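Skirklow Benches and Shade Project
Progress report to the Kiltent Fund, July 2022

Hello again, and thanks for being so patient with us over the spring! I promised you a proper update once the May survey was in, so here goes.

We had 56 forms back, which is 12 more than last time (the library let us leave a pile by the returns desk - that helped a lot). Most people want somewhere to sit on the walk between the bus station and the shops, and they want backs and arms on the seats. Shade came second. I'd expected more fuss about bins, but only 8 people brought them up.

The big paved square is still our first choice for the new seats. It gets a lot of sun, and the council is happy in principle as long as we don't drill through the slabs, so we're looking at free-standing ones from Prumis.

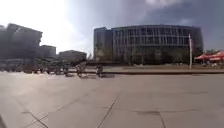 One reply to the survey said that a seat in full sun is no use to anyone over seventy by midday, and could we please sort out the trees before the benches. Fair point, and I've moved the planters up the list because of it. Taipe have quoted for 6 large ones with small maples in, delivery included, and I'll send the quote on separately.

Money next. We've spent nearly a third of the grant, mostly on printing and the access check. The seats will be the big bill and I'd like to order them before prices go up again - could you let me know if the second payment can come early? I still owe you the receipt for the hall hire too, sorry, it's in a drawer somewhere and I'll scan it this week.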